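Does salt water slow down rust? What we found at Skastlow

Wednesday, September 1, 2021
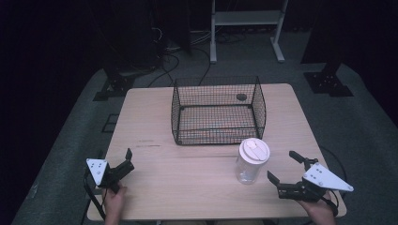
Fig. 1. Wire mesh basket and a clear container with a white screw-on lid.

We started this project expecting a simple answer and ended up with far more questions, which made August fly by! The idea came from the old railings along the harbour at Skastlow. The ones nearest the water are badly eaten away, but the ones by the Bidance road look almost new. We wanted to know if salt was really to blame.

Our test used plain iron nails in glass jars. One set of jars had tap water, one had weak salt water, one had strong salt water and the last was left dry. Each wet jar held 200 ml. We cleaned every nail with vinegar first, rinsed it and dried it with kitchen paper, then weighed it on the school balance (very fiddly, the reading jumps if anyone leans on the bench).

After only 4 days the weak salt jars were already cloudy and orange. We honestly cheered. The tap water nails took longer and rusted in patches, mostly near the heads. The dry nails did nothing at all.

The big surprise was the strong salt water. We had guessed it would be the worst, but those nails lost less weight than the ones in weak salt. We read that very salty water holds less oxygen, and rust needs oxygen – so that could explain it. We would love to test this properly with an air pump.

In total we made 79 weighings. Two of the early ones were thrown out after we found the nails were still damp.

Next time we want to try painted nails, and water collected from the Yensuk end of the harbour where the stream comes in. We would also run it for 40 days, as the dry jars deserve a fair chance to do something!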